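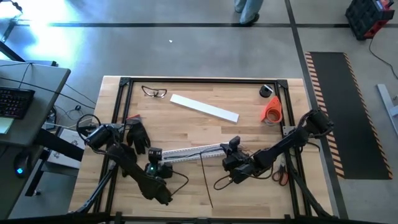
Two-arm table, Thursday, rail between the grippers.

Started 09:40. Task is the two-handed rail pass: left arm holds, right arm takes, both let go over the mark. Florin on the leader arms for the first block, me on the log, Defne in after lunch.

Florin's first episodes are slow and very even. Mine from last week are quicker but I overshoot at the handover and then correct, and the policy has learned the correction as well. Tülin wants those pulled from the Gudden set before the next training run. Agreed. That takes us from 1,879 episodes down to 900 usable, which hurts, but the rest were teaching it to wobble.

Right leader has play in the wrist again. You feel it as a small dead patch just before the jaws close - the follower does nothing, then jumps. Re-zeroed it at 11:15 and it was better for the rest of the morning. Spare servo is on order from Tanwood.

Changes to the script:

- episode now ends on the foot pedal, not on the timer
- 3 s pause at the start so the arms settle before recording
- failed grasps kept, but tagged `retry`

Episode 267 has a dropped rail halfway through. Keep it, Florin recovered it cleanly and we have very few of those. Episodes either side are fine.

İlker asked whether we could show the task by hand, pushing the arms through it with the motors slack. Tried it on the left one only. Fine for the reach, hopeless for the grip, and your own hands end up in the wrist camera view. Back to the leaders.

To do: cable tie on the left forearm, clear the table before Defne's block, ask Oğuzhan about disk space.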